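Lestness opens its second Tosto repair shop in Kuvov

August 5, 2021

Well, we've done it! After more than 40 evenings of painting, sanding and drinking far too much tea, I can finally tell you that Tosto has a second home, in the old chapel hall in Kuvov. The hall went up in 1856 and the roof has been a worry for most of the years in between, but it's sound now and the heating works (mostly).

If you haven't come across us, Tosto is the Lestness repair club. Bring in your toaster, your wobbly chair or your gran's sewing box and we'll have a go at mending it with you.

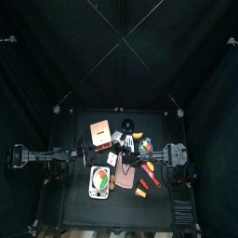

Branislav Zeman will run the new shop and I'll stay put in Lestness. He mended 40 clocks for us last winter and still wants more – so if yours has stopped, you know where to go. Brito, the paint people, gave us all the tins for the walls and let us choose the green.

Doors open in November. Entry is free, parts are at cost, and there's cake.

Helge Midtbø, Tosto

Recent news
Tosto mends item number 2939
Brito paint swap returns to Lestness
Can you darn? We need you
Kuvov hall roof finished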